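Two trams and a bus to see a kitchen that doesn't exist

Nurker opens its doors to outsiders once a year, in January, presumably on the theory that only serious people will make the trip to Stenau in the slush. I went. There was a cloakroom, a queue for lanyards and a tray of Nanaimo bars that had been cut by someone with a grudge against portions.

The tour started on the ground floor with the real arms, which were switched off for the morning. We admired them the way you admire a parked fire engine. Then it was up to the second floor, where the gathering goes on. I had pictured a workshop. It's a carpeted room with 38 desks, and the loudest thing in it is the kettle.

The project is called Norkix, and its appetite is for demonstrations. An operator puts on a headset and a pair of gloves, drives two simulated arms through a household chore, and the whole run is saved: every joint, every finger, plus whatever the virtual camera saw. Then the table resets itself and they do it again. The target for each chore is 4000 accepted runs. Our guide gave this figure with the calm of a person who no longer does any of them.

Accepted is the word to watch. A reviewer at the end of the row replays the runs and throws out anything with a hand through the furniture or a long, thoughtful pause in the middle. Pauses are poison, apparently, as the model learns to dither. I felt for the model.

Visitors got a turn. The gloves were the Kandasamy ones, a size too big for me and warm from the last person. I lasted two attempts. In the first I punched the counter, and in the second I picked up a mug and then couldn't work out how to stop. Both were deleted while I watched.

The better operators get through 76 runs in a shift, and they shuffle the props between batches so the learner doesn't memorize one layout. The prop library has its own flavour, somewhere between a show home and a garage sale. I spent longer than was polite behind one desk where the job was all produce, with a single glossy tomato sitting on a black board veined like marble - a nicer board than any I own - and the right hand hooked beside it while the left stayed flat, well out to the side, like a kid waiting to be asked. Lunch was sandwiches. Mine had cucumber in it, and I ate it by the window until the bus came.

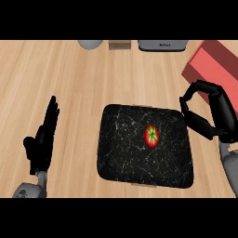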